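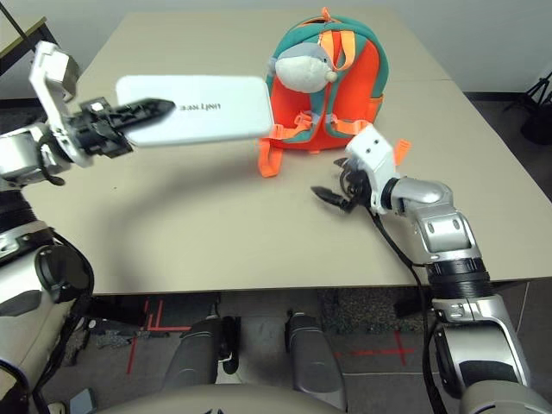
How often should you change the strings on a guitar you play at home?

Every 3 months if you play most days, and sooner if they feel gritty under your fingers or won't hold a tune through one song. A guitar that lives in its case can go longer, though old strings go dull in there too.

Guitar care at the kitchen table
By Malsha Sheikh
Updated Mon 16 March

I played rhythm guitar in a band called Prondura for longer than was good for anybody's hearing. Our best-known song has had 1,427 plays, a fair number of them mine. What I took away from the experience was a bad shoulder and a working knowledge of how to keep cheap instruments alive without a workshop. These are the tips people in Itasness still phone me about, usually at dinnertime.

Setting up

Clear the table completely. Crumbs are sandpaper, and a belt buckle or a zipper will do in a second what ten years of bars couldn't. Lay down a clean bath towel folded double, then roll up a second, smaller towel and put it under the neck, near the headstock end, so the guitar lies level and the tuners aren't carrying the weight.

If your guitar has a nitrocellulose finish, keep it away from rubber and foam pads. They can react with the lacquer and leave a mark that looks like a melted sandal. Cotton is fine. Old T-shirts are excellent, with the screen-printed part cut off. I've gone through most of a box of unsold Prondura merchandise this way and it has never been so popular.

Tools worth having: a string winder, small wire cutters, a screwdriver that really fits your screws, a soft brush and a tuner. A mug for the bits. Use a mug you won't then drink out of.

Changing strings

Take a picture of the headstock before you start. You will be certain that you remember which way the strings go around the posts, and you will be wrong on the third one.

Slacken each string all the way before you cut it. Cutting a string at full tension is exciting once. Coil up the old ones and tape the coil shut before it goes in the trash, or you'll find the high E later with your foot.

Some people insist on changing one string at a time. For a regular flattop or a solid body with a fixed bridge you can take them all off, and you should if the fretboard needs cleaning. With a floating tremolo, go one at a time unless you have a free weekend and a forgiving household. On an archtop with a loose bridge, either go one at a time or mark the bridge's position with low-tack tape on something that isn't the finish.

Leave enough slack for two or three wraps on the wound strings and a few more on the thin ones. The wraps go downward, each below the last. Tune up to pitch, pull each string gently away from the fretboard along its length, and tune again. Keep doing that until it stops going flat. This is dull, and skipping it is why your friend's new strings "won't stay in tune."

If you own a 12-string, put the kettle on first and cancel something.

Cleaning the fretboard

Find out what wood you have. Rosewood and ebony are generally left unfinished, and a few drops of fretboard oil on a cloth, wiped on and then wiped thoroughly off, will do them good once or twice a year. Maple boards usually have a finish over them and only want a barely damp cloth followed by a dry one. Oil on finished maple just sits there being oil.

For the black line of grime beside each fret, use an old soft toothbrush or the edge of an expired library card. Scrape with the grain, gently. I'd advise against thinking very hard about what the grime is.

Furniture polish is for furniture. So is lemon-scented anything from under the sink. Much of it contains silicone, which makes later finish repairs miserable, and the person doing the repair will know it was you.

Cleaning the body

A dry cloth after playing takes care of most of it. For sticky patches, breathe on the spot and rub. If that fails, dampen a cloth with plain water, wring it until nothing more comes out, wipe, and dry right away. Don't get water near the soundhole, the pickups or any cracks in the finish.

Satin finishes should never be polished. They turn shiny in patches, like the seat of an old suit, and there's no going back. 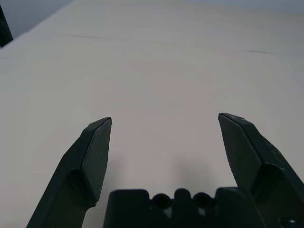 A smooth, pale tabletop.

Loose hardware and mystery buzzes

Before you pay someone, go around the guitar and check these:

Tuner nuts and screws. Snug is enough. The screws at the back are tiny and the heads shear off if you get heroic.

Strap buttons. If the hole is worn, take the screw out, put in a wooden toothpick with a dab of wood glue, snap it flush and drive the screw back once it's dry. I have seen a bass leave its owner in the middle of a chorus at the Swai for want of a toothpick.

Output jack. If it spins, hold the jack still from inside while you tighten the nut. Turning the whole thing twists the wires until one comes off, and then you own a very quiet electric guitar.

String ends. A long tail left flapping at the headstock rattles beautifully on one note only. Trim it.

The room. Half the buzzes I've been called about were a picture frame, a snare drum in the corner, or a loose light fitting. Take the guitar into the hall and play the same note before blaming the frets.

Scratchy knobs

Volume and tone knobs that crackle have dust or oxide in them. Unplug, then turn each one end to end twenty times. Sometimes that alone fixes it. If it doesn't, use a contact cleaner meant for electronics, a very short squirt into the opening in the side of the pot, and turn it again. Cover the finish with a rag first. General-purpose garage lubricant is the wrong can, whatever your drummer says.

Cables

Test a suspect cable by plugging it in, amp turned low, and wiggling each end. If it cuts out at one end only, that plug can usually be resoldered. Molded plugs can't be opened, so cut the bad one off and fit a screw-on type, or let it go.

Coil cables loosely, following the curve they want to take, and fasten them with a strip of hook-and-loop or an old shoelace. Wrapping a cable tightly around your elbow kills it slowly from the inside. Our lead guitarist did this for years and bought more cables than strings.

Humidity

Acoustic guitars like the same air you do, only they complain later and it costs more. Aim for the middle of the hygrometer, between 40 and 60 percent. In winter, with the heat on, fret ends can start to feel sharp along the edge of the neck, which means the wood is shrinking. A soundhole humidifier helps, provided you remember to refill it. A homemade one is a travel soap dish with holes drilled in the lid and a damp sponge inside, wrung out hard, sitting in the case by the headstock. It must not drip. Check it weekly and toss the sponge when it begins to smell like a rehearsal room.

Don't hang a guitar over a radiator or on an outside wall, and don't leave it in a car in any season. By April around here you can generally take the humidifier out.

The case

Vacuum it. Use the brush attachment and lift out the accessory compartment lid if it comes off. Everything you have lost since school is in there. Mine produced 4 picks, a parking ticket from Lernidden Street and a set list in handwriting none of us would admit to.

If the case smells musty, leave it open in a dry room for a few days with a dish of baking soda inside and the guitar elsewhere. Don't spray it with air freshener. The smell will move into the guitar and then you'll have a guitar that smells of alpine meadow and damp.

What to leave to a repair shop

Lifting bridges, cracks, loose braces, worn frets and anything to do with a nut slot. Truss rods you can learn, with the right wrench and a quarter turn at a time, but if it feels stuck, stop there and take it in. And tell them what you've already tried. They'll have worked it out before you've got the case open, but it saves a certain look.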